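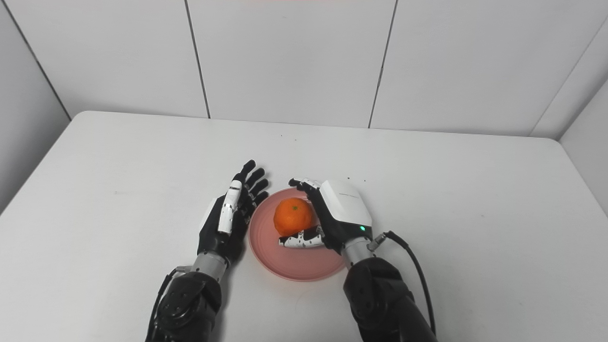

Search
Search this site
Go

In defence of one piece of fruit on a plate

By Cường Lục
Feb 21, 2023

I have given up on the fruit bowl. I know that sounds like a small thing to write a whole column on, but I've had more arguments over it in the past month than I've had over money, parking or whose turn it is to ring the council, so I think it's earned the space.

Ours was a big blue thing, a wedding present, and it lived in the middle of the kitchen table from the day we moved to Muvusbridge. It was always full. That was the point of it, I suppose, you wanted people to walk in and see that you were a household with plenty of fruit. And what was in it, most weeks? Two bananas going the colour of an old boot, apples I'd bought in a good mood, a lemon as hard as a cricket ball, and then (this is the bit that finished me off) at the bottom, under everything, a mandarin with a soft green coat on. The one at the bottom always goes. You don't see it, you don't smell it till it's too late, and then it's taken its neighbour with it.

So now I keep the fruit in the cool cupboard by the back door, and when I want a mandarin I put one out. One! On a plate. A small round pink plate, if you want to picture it, with a bit of a rim so the thing can't roll off and under the cooker. And I sit down at the table and I eat it.

My sister thinks this is the saddest thing she has ever heard. She says a single mandarin on a plate looks like a hospital tray. I say it looks like somebody meant it. When there are fourteen mandarins in a heap you don't look at any of them, you just stick your hand in while you're reading your phone, and ten minutes later there's peel on the bread board and you couldn't tell me if it was a sweet one or a sour one. Put one by itself and you notice it's a lovely thing. That orange! There's hardly anything else in a kitchen in February that's properly that colour. You notice the dimples, and the little green spot where the stem was, and that it's a bit squashed top and bottom like a cushion someone's sat on.

And the plate matters. I'll stand by this. I tried it on white and it looked fine, a bit clinical, my sister would have been thrilled. I tried it on one of the dark grey plates everybody bought a few years back and it looked like a restaurant where you leave hungry. On pink it's cheerful. Orange and pink aren't supposed to go, my mother would never have let me out of the house in the two of them, but on a table they get on beautifully. We've a white table as well, so there's nothing else shouting. I bought the plate from Wallaseck, the odds and ends shop behind the station, out of a box of singles that had lost the rest of their set, and I have had more pleasure out of it than from the whole twelve-piece dinner service we keep for guests who never come.

While I'm on the subject, why do we own so many plates? I'm as bad as anyone. But a plate with no matching friends is a plate you can actually use. You don't save it. If it gets a chip you're a bit sorry and you carry on.

I should be fair to the fruit bowl people, because there are a lot of you and some of you know where I live. If you've got teenagers, none of this applies. My neighbour Mrs Weerakoon has three boys and she could put a bathtub of satsumas in her hall and it would be empty by teatime. She doesn't need a plate, she needs a delivery lorry. And I accept that a full bowl is friendly. It says help yourself, and people do feel awkward taking the only one of anything. When I have company I put out a few more, I'm not a monster. I've also been told, fairly I think, that children eat more fruit if it's out where they can grab it, and I wouldn't want some poor child going without because I've had thoughts about colour.

But for two grown adults? The bowl was a decoration that rotted. We were buying fruit to look at and then throwing it out and buying more, and feeling good about ourselves at the till both times. I'd sooner buy less of it and eat it.

There's a bit of a ritual to it now, I'll admit. I peel it over the plate, so the peel has somewhere to go. I try to get it off in one go and mostly don't manage. I take off the worst of the white stringy stuff but not all, life's too short. Then the pips go in the peel, the peel goes in the compost, and the plate gets a rinse and goes back on the rack. Five minutes, perhaps. My husband says I could do the same with a biscuit, and he has been doing so, with great dedication and usually more than one.

The blue bowl hasn't gone to the charity shop, before anyone writes in. It's on top of the fridge with the spare keys in it, and the batteries, and a tape measure. It suits it. In June I might bring it down again for cherries, since I can't see myself putting out one cherry.

3 comments

Ninex
Fourteen mandarins is nothing, we get a crate at Christmas. You're right about the bottom one though. I turn mine out on the draining board every few days and pick through them, takes no time and I've not had a green one since.

Pauline H
Cupboard by the back door is fine in winter but what do you do in a heatwave? Mine goes in the fridge drawer and my daughter tells me off because cold ones don't taste of anything. She has a point.

still using the bowl
I read this out to my wife and she went and got a plate. Thanks for that.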